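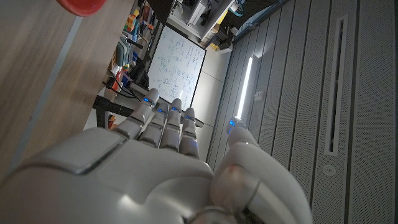 Warnent Golf Scorecards

Hole-by-hole scores from club competitions at the Moltotdale and Dotcombe courses, typed up from paper cards. Maintained by Saranya Raju.

What it contains

There are 3,606 rounds, one row per round, in a single CSV file. Knockout matches are left out, as players often conceded the last few holes and no full score was kept. Nine-hole evening events are in their own file, nine_hole.csv, with the same columns minus the back nine.

Columns

round_id: a plain number, never reused
course: M or D
tees: white, yellow or red
handicap: playing handicap on the day, as written on the card
h01 to h18: gross strokes
total: gross total as written by the marker
total_check: gross total added up again from the hole scores
status: ok, nr (no return) or dq

Where total and total_check differ, status follows what the competition secretary decided at the time. Please don't correct total. A blank hole score means the player picked up. It doesn't mean zero.

Course changes

Hole 14 at Dotcombe was shortened from a par five to a par four one June. Rounds before the change have par_set = 1 and later ones have par_set = 2. Hole 8 at Moltotdale has a winter green in use for part of the year, and the cards don't say which green was played.

Names

Player names have been removed. The player_key column links rounds by the same person within one course only.

Known problems

Water damage made 3 cards unreadable on the back nine. They are included with status nr and a note. Handicaps on older cards are sometimes the full figure and sometimes the reduced one, and the two can't be told apart. 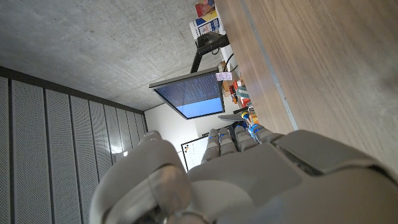
Uliana Bilyk wrote that the stroke index for Dotcombe looked wrong on the inward half, and asked whether anyone had compared it with the printed card. Two holes had been swapped. The file stroke_index.csv is now right, and net scores worked out from the old one should be run again.

Licence

Free to use and share with credit to the Warnent scorecards. Send corrections to Saranya with the round_id and the column name.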